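Kenon two-arm laundry loader
Home > Laundry > Loading and unloading > Kenon

Sold and supported by Stillura
Stock: made to order, usually 9 weeks
Price: on request, or hire by the month

I run the sales side at Stillura and before that I did 2 years in the laundry of a care home, so forgive me if this page goes on a bit. I've carried a lot of other people's pyjamas.

The Kenon is a pair of arms on a wheeled base that loads and unloads ordinary front-loading washing machines. It opens the door, lifts things out of a basket, puts them in the drum and shuts the door again. When the wash is done it does the same job backwards. You don't need to buy new machines for it, and you don't need special baskets either, though it likes one with an open top and sides that hold their shape.

Most of our customers are small. Care homes, guest houses, a couple of boarding schools, the sort of place where one person does the washing and also does six other jobs. The bending is what wears people out. Down to the basket, across to the drum, down again, all morning long! My knees still complain about it and I've been at a desk for ages now.

So what does it change? Mainly who does the stooping. Somebody still has to sort the wash, check pockets, treat stains and decide what goes on at what temperature. The Kenon won't do any of that and I'd be wary of anyone who says theirs will. It takes a sorted basket and gets on with it while you're folding or ironing (or having a cup of tea, I'm not going to tell on you).

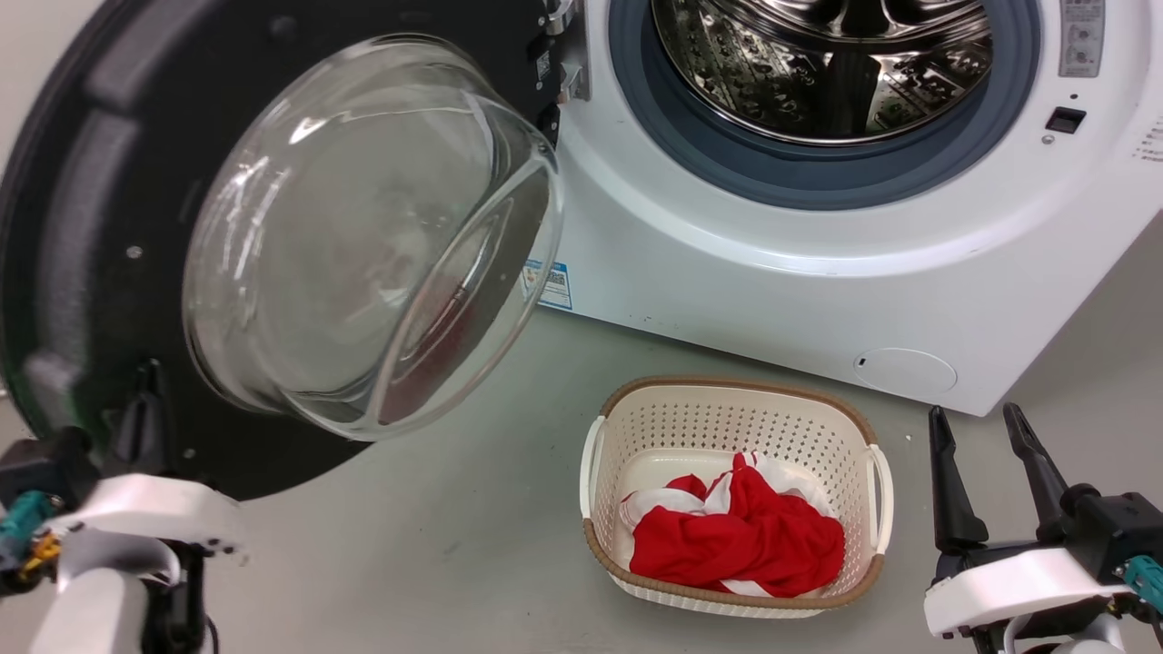 Negin Tehrani wrote to us that she'd been dreading it, if we wanted the truth, as she thought it would mean fewer hours for her girls. Their hours stayed as they were, she said, but the mornings got rearranged, and she wished somebody had sat down with the staff before it was delivered and gone through who would be doing what. She also said it was slow with duvet covers and she still does those by hand.

Fair points, both. We now come out for a talk with the whole laundry team before anything is ordered, and I'd really like the people who'll work beside it to be in the room, whatever shift they're on. As for duvet covers, yes, it's slow. Single sheets and clothing are fine. Anything king size, do it yourself for now.

Speed generally: a person in a hurry will beat it easily. A mixed basket takes it around 30 minutes if there are lots of small things, less for towels. Where you get the time back is that it can be left to carry on, so plan your day with that in mind.

What comes with it
Base unit with both arms
Charging dock
Spare set of finger tips
Stop button on a neck cord, plus the one on the base
A day's training on site, up to 9 people

What you'll need
Level floor, no thick mats
Clear space for the door to swing fully open
An ordinary wall socket for the dock

Weight with base: 174 kg, so please ask us about lifts and upper floors before you order.

Cleaning is a wipe with a damp cloth at the end of the day. Lint gets into the finger joints and wants brushing out weekly. Keabetswe Nkosi in our workshop will talk you through it on the phone, and she's far more patient than I am.

Goes well with: Nuchit folding table, Cliro basket trolley

Page updated September 11, 2025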